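Burker Table Station for Cloth Handling
Equipment and planning page — Odville product range
Last revised: August 10, 2018

Overview

The Burker Table Station is a small work place for teams who want to teach or test a robot on soft goods: towels, shirts, napkins, tea cloths. It is sold as a set and stands on a table you already have. Please read this page before you ask for a price. Most of the wrong orders we receive come from the planning and not from the equipment.

What you should decide first

Decide which cloths you will work with in the first four weeks. A thin cloth and a heavy one need different grippers, and the second gripper is a separate line in the budget. Dark fabrics need more attention to the lighting than light ones, so please tell us the colours also. If two cloths lie one on the other, the camera must find the border between them, and this is easier when they differ in colour from each other and from the table.

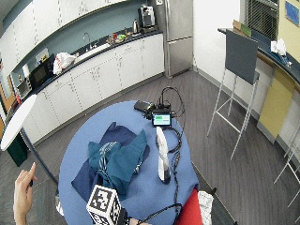 The table itself can be round or square. We ask for a stable top and enough free surface for the largest cloth when it is lying flat. A shared room is acceptable for the first tests, as long as the table keeps its place. If somebody moves it, the calibration must be done again, which takes 15 minutes.

Cables and power

The standard cable set is 5 metres. Measure from the socket to the table and then along the way the cable will really go. Customers often measure the straight line and then order the longer set in a hurry. Cable clips are included — 50 pieces in a bag.

What is in the set

Station controller with power supply
Fixed camera with wall bracket
Calibration cube
Cable set and clips
Printed guide in English and Portuguese

Not included: table, robot arm, cloths, lighting. The arm can be ordered through Esteves, our partner for sales and repairs, or you can use your own if it is on the list of supported models.

Budget notes

Please plan for three costs: the set, the arm, and the working hours of the person who prepares the cloths between the trials. The third one is usually forgotten. Our customer in Oronbridge ordered in February and had to ask for more hours before the spring was finished.

Questions and quotations

Write to Adelino Leitão at the Odville sales desk. Please send the size of your table, the list of cloths and a simple drawing of the room with the sockets marked. A quotation is valid for 50 days.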